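Jundden Cable Distribution Working Group
Minutes of the regular technical meeting
2022-06-11

Present: chair; network operations; field installation; headend engineering; customer equipment; a representative of Garik (contract installer).
Apologies: billing systems.
Minutes taken by field installation.

1. Minutes of the previous meeting

Accepted with one correction. Under the item on amplifier power supplies, "replaced" should read "scheduled for replacement." The units were still in service when the previous meeting was held. Network operations will correct the copy on the shared drive.

2. Matters arising

2.1 Spare tap plates. Delivery has been received in part. The remainder is on back order with no confirmed date. Field installation will keep using the older plates where the port spacing allows it.

2.2 Cabinet keys, Tarawneh district. The second key set has been found and logged. Item closed.

2.3 Signal meter calibration. Garik reported that its meters came back from calibration with certificates. Two of our own meters are overdue. They are not to be used for sign-off readings until they have been sent out and returned. Readings already taken with them stand, but are to be marked as uncalibrated in the job record.

3. Upstream noise, Tarawneh district

Network operations presented the upstream noise readings for the Tarawneh node. The noise floor rises in the evening and falls again overnight. The pattern is consistent with ingress from in-home wiring and does not match the amplifier fault seen on this node last year. Level shifts on the upstream carriers have reached 5 dB in the worst interval, and the error counters rise in step with them.

Field installation has worked back from the node toward the taps, disconnecting one leg at a time. The noise follows the east leg. Past the second amplifier the result was not clear, as the noise dropped while the test was still going on and did not come back that evening.

Discussion covered the following points.

Loose connectors are the first suspect. The older buildings on the east leg still have crimp fittings of the type withdrawn from our parts list. These are known to let in interference once the braid has oxidized.

A high-pass filter at each tap would remove most of the problem for homes with television service only. It cannot be fitted where a modem is in use, and the customer record does not always show whether one is.

Garik asked whether filters could be fitted during unrelated visits. Agreed in principle, provided the filter is recorded on the job sheet with the tap and port number. Unrecorded filters have caused repeat visits before, when a customer later ordered internet service.

The ticket for this fault is 2049. All related jobs are to be linked to it. Several were opened separately in the past month and have to be merged.

Action: field installation to repeat the leg isolation test on the east leg during evening hours.
Action: network operations to merge related tickets into 2049.
Action: customer equipment to supply a list of east leg addresses with an active modem.

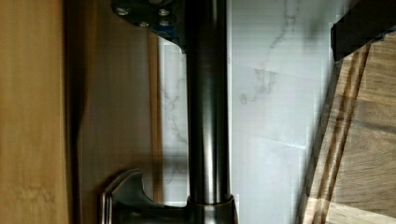
Stainless steel pipe, collar and lever.

4. Getham set-top box, firmware release

Customer equipment reported on the trial of the new firmware for the Getham box. The trial group is made up of 100 boxes on the Jundden headend, all on the standard channel package.

4.1 Channel change time has improved on the encrypted channels. There is no measurable change on the clear channels.

4.2 The program guide loads correctly after a normal restart. After a power loss it may show the previous day's listings until the next scheduled update. The vendor has reproduced the fault and describes it as a clock problem: the guide is read before the box has received network time. A fix is promised in the next build.

4.3 Closed captions are displayed one line too high on the high-definition channels when the box is set to the wide picture format. Reported by customers in the trial group and confirmed on the bench. Headend engineering asked that this be treated as blocking, as the captions cover part of the picture that is normally free. There was no objection.

4.4 The remote control pairing screen now appears at every factory reset. Installers find this useful. It adds a step to the customer's own reset procedure, so the printed instruction card has to be changed before general release.

Decision: the release will not go beyond the trial group until 4.2 and 4.3 have been fixed and retested.
Action: customer equipment to send the caption fault report, with captures, to the vendor.
Action: customer equipment to draft the revised instruction card.

5. Channel plan

Headend engineering tabled the revised channel plan. The upper end of the downstream band remains at 1000 MHz. Two multiplexes will be moved down to free a continuous block for data carriers.

The move affects any television set connected without a box. These sets need a manual rescan, and past experience is that the notice on screen is missed by a large share of viewers. The chair asked for the notice to be carried on the information channel and also in the bill insert. Billing systems was not present to confirm the print deadline.

Garik pointed out that passive splitters in a few older buildings are rated below the top of the band. Data carriers placed there would see more loss than planned. Headend engineering will check the loss figures before the position of the data block is fixed. If the splitters have to be replaced, the cost falls under building maintenance and not under the channel plan.

The move is set for September, in the overnight maintenance window. The exact night will be fixed at the next meeting.

Action: headend engineering to circulate the plan with old and new frequencies side by side.
Action: Garik to list buildings with low-rated splitters.
Action: chair to ask billing systems for the bill insert deadline.

6. Installation standard, in-home work

Field installation went through the proposed changes to the in-home section of the standard.

6.1 Bend radius. The existing text gives a figure for the old cable type only. A line will be added for the current cable, taken from the manufacturer's data sheet.

6.2 Grounding. The bond is to be checked at every visit, including visits for a box swap. Installers who find no bond are to make a separate job and must not leave it as a note on the original one.

6.3 Wall outlets. Outlets are to be positioned clear of heat sources and water supply lines. The present wording says "where practical." It was proposed to delete these two words. Garik objected that some apartments leave no other position for the outlet. The wording stays as it is, with a new requirement to record the reason for any exception.

6.4 Final readings. Level and error readings are to be taken at the outlet and at the back of the box. One reading is no longer enough. Garik noted that this adds time to each visit and asked that the time allowance be reviewed. Field installation will measure the added time on its own jobs first and report back.

6.5 Old cable. Disused cable is to be disconnected at the tap and the port terminated. Removing cable inside the walls is outside the scope of a standard visit.

Sections 6.1, 6.2 and 6.5 were adopted. Sections 6.3 and 6.4 were adopted subject to the points recorded above.

Action: field installation to issue the revised text with a change list.
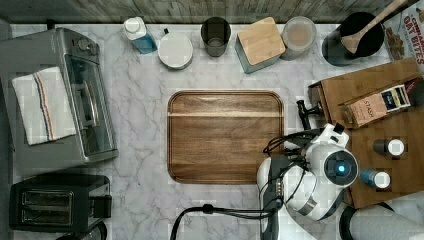
Marble countertop with wooden tray, toaster oven and toaster.

7. Headend maintenance

The standby generator was tested under load and carried the full headend. Transfer to generator was within limits. The return to mains supply caused one receiver to restart, and the channels on it were lost until it locked again. The receiver is fed from an outlet strip that is not on the protected supply. It will be moved.

Air conditioning filters were changed. The temperature alarm threshold was found set higher than documented and has been put back to the documented value.

The dish used for the backup feed needs to be realigned. Signal margin is lower than at installation, although still workable in clear weather. Work on the dish will be booked together with the mast inspection.

Action: headend engineering to move the receiver to the protected supply.
Action: headend engineering to book dish alignment and mast inspection.

8. Any other business

8.1 Job sheets. Network operations asked installers to stop using the free text field for port numbers. The field cannot be searched. Garik will pass this on to its crews.

8.2 Returned boxes. Getham boxes are coming back without power supplies. Customer equipment asked that the supply be collected with the box and bagged together with it. Boxes returned without one will be logged as incomplete.

8.3 Access to the Jundden street cabinet is restricted while the sidewalk is being relaid. Crews are to call network operations before traveling.

9. Next meeting

Date to be set by the chair after the September maintenance window has been proposed. Items for the agenda go to network operations in writing. The channel plan and the results on ticket 2049 will be taken first.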